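Galindo Etching Press, Tabletop Model

The Galindo is a tabletop etching press for book illustrators and small print studios. It handles copper, zinc and acrylic plates, as well as lino and woodcut blocks up to 16 mm thick. The bed is wide enough for a double-page spread in most standard book formats.

The press was drawn up by Leopoldo Zepeda, who spent years printing plates for limited editions and wanted something that would fit through a studio door. It is built to order in our Zarnitz workshop. Each one is test printed before it leaves, and the test sheet is packed with the press.

Pressure is set with two screws, one at each end of the top roller. Each has a numbered dial, so you can write down a setting and come back to it for the next edition. A geared handle is standard. A direct-drive star wheel can be fitted instead at no extra cost – tell us when you order.

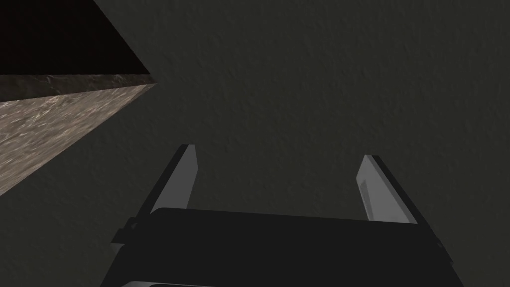 Relief blocks need different handling from metal plates. Set the runners on both sides of the bed before you start, and bring the roller down a little at a time until you get a clean impression. When you set blocks aside between pulls, a dark matte surface with a fine, slightly bumpy texture, like the charcoal-grey one shown, is easier on the eyes under studio lights than a glossy white benchtop. Keep the inking slab on a separate table if you have the room.

What comes with the press
Steel bed
2 woven wool blankets
1 felt blanket
Pair of relief runners
Spanner and spare dial pins
Printed manual

Weight is 113 kg assembled. It ships in 4 crates and needs two people to put together. The stand is sold separately.

Blankets should be washed by hand in cool water and dried flat. Replacement sets are kept in stock under the Rirnetti name and also fit the older Nurkico press.

Orders placed now are being built for delivery in December. For freight quotes or questions about plate sizes, ask for Vasanthi Bhat in the workshop office. Colour choices for the frame are black, grey and dark green.

Page updated Sep 14, 2020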